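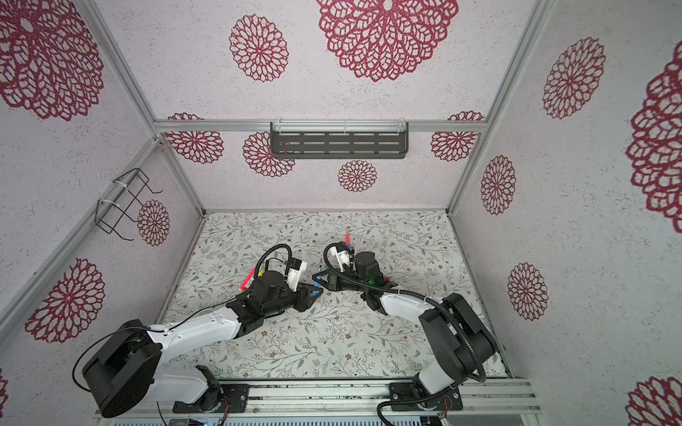 **How much extra wallpaper do I need for a print with a large repeat?**

Allow one full repeat of waste for every strip you cut, then add a spare roll from the same batch. The size of the repeat is on the label, usually next to the little arrows.

---

**Vangelis Christodoulou** wrote:

Longer version of the above. I'm papering a half bath in an old house in Binton. The ceiling is 9 feet, the walls are as straight as a politician's expense report, and my wife has fallen for a paper with medallions the size of dinner plates. The store (Karamanlidis, on the hill) told me 4 rolls. The calculator on the manufacturer's site told me something different every time I refreshed it. I'd like to buy paper once and then never speak of it again.

Also, she wants a small leafy print for the curtain and the skirt under the sink. Is that allowed? I have no opinion, but I've been told I need to get one by February.

---

**pastebrush_cison** wrote:

Measure the height of the wall in inches, add 4 for trimming, then divide by the repeat. Round up to the next whole number. Multiply that by the repeat and you have the length of each strip you'll really be cutting. Now see how many of those come out of one roll. With a big repeat you often lose most of a strip at the end of every roll, and that's the part the store's chart politely leaves out.

Check if it's a straight match or a drop match. On a drop match, the next strip slides down by half a repeat, so try cutting from 2 rolls in turn. It saves a lot of paper and only costs you some of your sanity. Label the back of every strip with a pencil and mark which end is up. A medallion looks the same upside down until it's glued to the wall.

Don't start in the corner. Hang a plumb line, center a medallion where people will look first, and work outward both ways. Finish over the door, where the mismatch can live out its days in peace.

And check the batch number on every roll before you open any. Mine were all 3586 except for one, which I found out about at eleven at night. It's behind the toilet now.

On the prints: big and small together is fine. What fights is two prints of the same size. Pick up one color between them if you can, or keep the small one pale enough that it minds its own business.
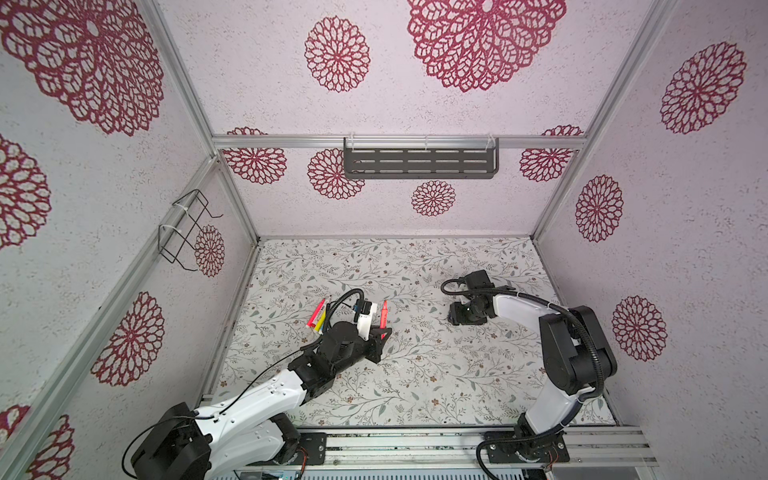 *Large maroon mandalas on the walls, fine gray-green vines on the floor panel.*

---

**gerutov_gal** wrote:

just paint it

---

**Vangelis Christodoulou** wrote:

Thanks, pastebrush. I ran your math and the store's number is short by a roll, so I'm going back up the hill to be charming about it. It's a drop match, naturally.

gerutov_gal, I suggested that at breakfast. I won't be suggesting it again.

One more thing: the old paper is still up and there's a second layer under it. Do I have to strip both?

---

**pastebrush_cison** wrote:

Both. Score lightly, soak with warm water, wait longer than you want to, then use a wide scraper. Wash off the old paste and prime before you hang anything. If you find a third layer, close the door and go have lunch.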